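Home Forums New Posts Members Search Log in

Forums > House and Home > Tables, benches and desks

Black felt mat on a timber table - keep it or ditch it?

efua_a
Okay, I need some outside opinions because my household is split down the middle. We've got a light timber table in the spare room that gets used for absolutely everything (sewing, homework, model bits, wrapping presents) and I put a big black felty mat on it last winter to save the top. I love it! It's soft, it's quiet, little parts don't bounce off and vanish under the heater. But my partner reckons it looks grubby all the time and wants the bare wood back. The mat was 60 bucks so I'm not in a hurry to bin it.

So, do you cover your work table or just let it cop the damage? And if you cover it, what colour?

ivars_av
Bare wood, every time. A table is meant to get marked. Mine has glue, paint and one very honest saw cut in it and I wouldn't swap it. Also black is the worst colour you could pick, it shows every crumb.

loukiav
Have to disagree with Ivars, sorry! Black is brilliant if you work with small bright things. I had a cream cloth for years and spent half my life patting around for beads. Went to black and I can find them from the doorway. Yes it shows fluff. You get a lint roller and move on with your day.

Efua, is yours the cut-to-size sort or does it come in a set shape? And have you got a picture of it on the table? Hard to judge how grubby is grubby.

efua_a
Set shape, it's got a bit of a curve to it so there's wood showing past the edges, and that's the part my partner likes the look of anyway.

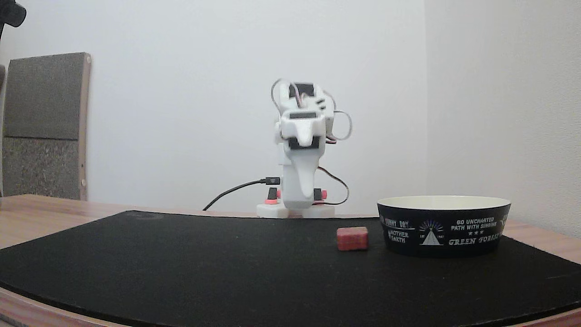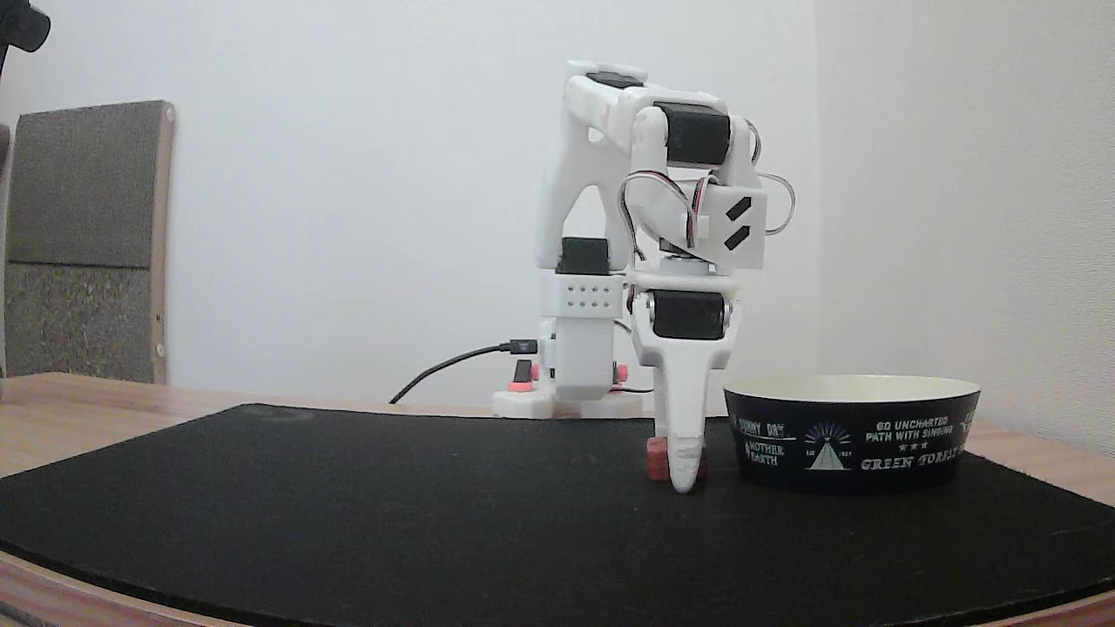 The bowl normally lives on the kitchen windowsill but I've pinched it for small bits, and I'm wondering whether I need a proper tray with sides. I tried one from Danura and it slid all over the place, even on felt. A bowl just sits there. The trouble is I end up with seven different things in it and have to tip the lot out to find a press stud.

mawuli_agbeko
I'm with you on bowls. A dark bowl on a dark mat would do my head in though, I'd be knocking it with my elbow every time I reached for something. Can you get a white one? Or even yellow?

About the specks, that's just what felt does. I wouldn't call it grubby. My shed bench has a grey one and it looks like a dog slept on it. (The dog did sleep on it.)

ivars_av
So we agree it shows every speck. I rest my case.

loukiav
Ivars, you've got a saw cut in yours, you don't get a vote on tidy.

fuseini_n
Coming at this from the wood side of things. The colour of the mat bothers me less than leaving it down all the time. I left one on a pine desk for 2 years and when I lifted it there was a lovely pale mat-shaped patch, with the rest gone honey coloured in the sun. A curved edge would look even funnier than my rectangle did. If you get any sun through the window, shift it or roll it up when you're not using it.

For cleaning I just use a damp cloth wrung right out, go one direction, then let it air over the back of a chair. Don't put it through the washing machine. I did that with the first one and it came out the size of a placemat.

efua_a
Oh no, I hadn't even thought about fading! The window's on the long side and it gets a fair bit of afternoon sun in there. I'm going to lift it tonight and have a look, and if there's a patch I'm blaming all of you.

Mawuli, a white bowl is a good idea. There's a chipped one at the back of the cupboard that I've been feeling guilty about.

mawuli_agbeko
Chipped is perfect. Mine's chipped too.

ivars_av
Fuseini's post is the best argument for bare wood I've read on here and I don't think that's what he was going for.

fuseini_n
Ha, it wasn't! I still use a mat. I just roll it up now.

loukiav
Could you do half and half, Efua? Mat down at your end, bare wood at the other for the partner. We do that with the heater in our place and we're still married.

efua_a
Just lifted it. Very faint line along the window side, you'd have to know it was there. Haven't mentioned it to anyone. The mat is now rolled up behind the door and I've ordered a lint roller, so I think it's staying for the time being. Half and half might get a run on the weekend, depending on who gets to the table first.

Related threads
Udska drawer organisers, worth the money? (814 replies)
Getting candle wax out of felt
Amoah table oil on light timber
Gredotex cutting mats gone wavy
Spare room that has to do everything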